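Okay, so you want to record your own drawer demos. Start each take with the jaws wide open and the organizer in view, and keep your hands still for 2 seconds before you move. 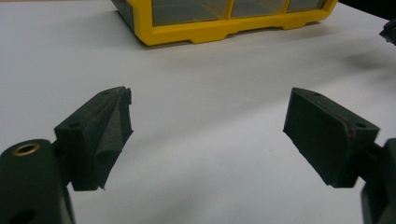 Then go slow — slower than feels natural! My first 50 takes were way too fast and I tossed the lot. Pick a different drawer each time, shift the organizer a little between takes, and stop for a break after 6 (your wrists will thank you).

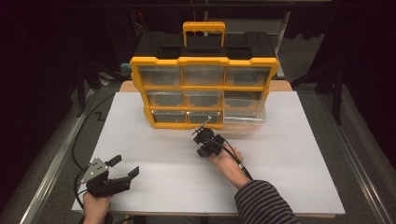

Two grippers at the organizer, one drawer partway out.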